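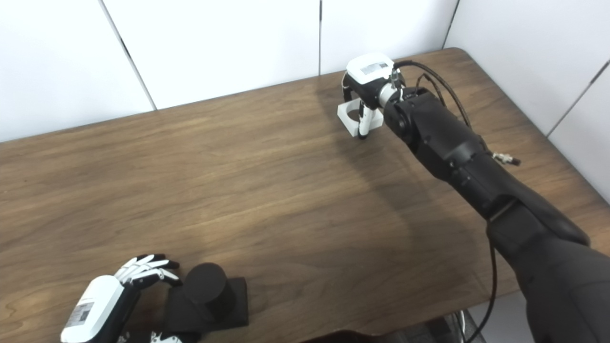

The table, by the white wall panels.

11/27/22

Rain gauge read 6 mm at eight. Emptied it, wiped the funnel, put it back on the post. The Jeltar hygrometer in the loft still reads high against the one in the hall, so I have started the salt test again: damp salt in a jar lid, both sensors in a sealed bag, left overnight. If the offset holds I shall write it on a label and stop fiddling.

Bled the radiators after breakfast. The back bedroom gave a long hiss, the others nearly nothing. Boiler pressure topped up afterwards and the filling loop closed. Must check it tomorrow before the heating comes on.

Dwayne Schumacher rang from Clandholm about the dehumidifier. He wants 149 for the Plosovex, hose included, and will hold it until I decide. It has run in his cellar since August. My objection is the noise — the loft hatch is right above the bed — and the tank is small unless the drain is plumbed in.

Loft insulation: 4 rolls left, enough for the eaves side if I cut carefully. Left a clear gap at the soffit for air.

Soup, then two chapters of Pelkonen on condensation. His dew point table has a misprint in the second column. Pencilled it in.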